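**Pressemitteilung – November**

# Toltia eröffnet Frühstücksecke mit gemischtem Geschirr

Der Geschirrverleih Toltia hat in seinem Ausstellungsraum eine Frühstücksecke eingerichtet. Kundinnen und Kunden aus Pensionen und kleinen Cafés können dort Teller, Schalen und Kannen kombinieren, bevor sie bestellen. Der Bestand für das Frühstück umfasst 785 Teile, darunter 200 Teller.

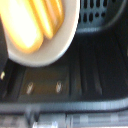 Helle Schale mit gelbem Inhalt, daneben dunkles Lochmuster.

Die Stücke stammen überwiegend aus Haushaltsauflösungen und Restposten. Neu hinzugekommen ist die Reihe Fesby mit schlichten Schalen und Kännchen in matten Tönen. Sie lässt sich mit älteren Tellern mischen, auch wenn diese ein Dekor tragen. Die Kännchen werden einzeln verliehen.

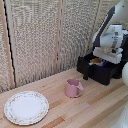
**Ab welcher Menge kann bestellt werden?**

Die Mindestmenge liegt bei 20 Teilen, frei gemischt aus allen Reihen. Geliefert wird in Kisten der Firma Adeck. Das Geschirr kann ungespült zurückgegeben werden, grobe Speisereste sind vorher zu entfernen.

Für längere Zeiträume bietet Toltia gemeinsam mit dem Cateringbetrieb Tannous ein Monatspaket an. Es richtet sich an Häuser, die nur in der Saison zusätzliches Geschirr brauchen – etwa für Feiertage oder Gruppen. Bruch ist in kleinem Umfang im Preis enthalten.

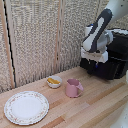 Toltia berät bei der Zusammenstellung und achtet darauf, dass ein Gedeck nicht zu unruhig wird. Als Grundregel gilt ein gemustertes Teil pro Platz. Zum weißen Teller mit zartem Blütenrand und feiner goldfarbener Linie passen eine glatte weiße Schale und ein altrosa Kännchen, das den Ton der Blüten aufnimmt. Auf hellem Holz kommt eine solche Zusammenstellung ohne Tischdecke aus.

Die Frühstücksecke ist ab sofort werktags von 9 bis 16 Uhr zugänglich, eine Anmeldung ist nicht nötig. Der neue Katalog führt insgesamt 645 Artikel aus allen Bereichen und liegt im Ausstellungsraum aus.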